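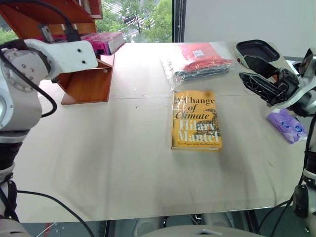
*A shrink-wrapped paperback on the table between the two arms, with bagged clothing behind it.*

Conceição Godinho wrote most of the handling rules used at Trellow, and she would like them to be shorter. The current version runs to 27 pages. "People read the first 4," she says. "So that's where I put the things that hurt someone."

The first rule covers reach. Before the arms are switched on, whoever is running the session walks round the table and checks that each cable can follow its arm without pulling tight. The second is about hands. Nobody reaches over the table while the arms are live, even to straighten a packet.

Plastic wrapping gets a section of its own. Godinho says glare from shrink wrap can confuse a camera about where an edge is, and a soft bag changes shape each time it is gripped. Her rule is that wrapped goods are tested wrapped. "If the customer sends it in film, you leave the film on. I've had arguments about that."

Some of those were with Hưng Doãn, who keeps the logs. He has 3,414 entries so far and wanted unwrapped items included for comparison. They settled on two separate lists, which must never be added together in a report.

Doãn's own rule is that a failed grip is written down before anyone tries again. "If you wait until after lunch you remember it kindly," he says. He also asks that the object be left where it fell until the note is finished.

The next revision is due in January. Godinho is hoping to lose six pages, most of them from the chapter on labels.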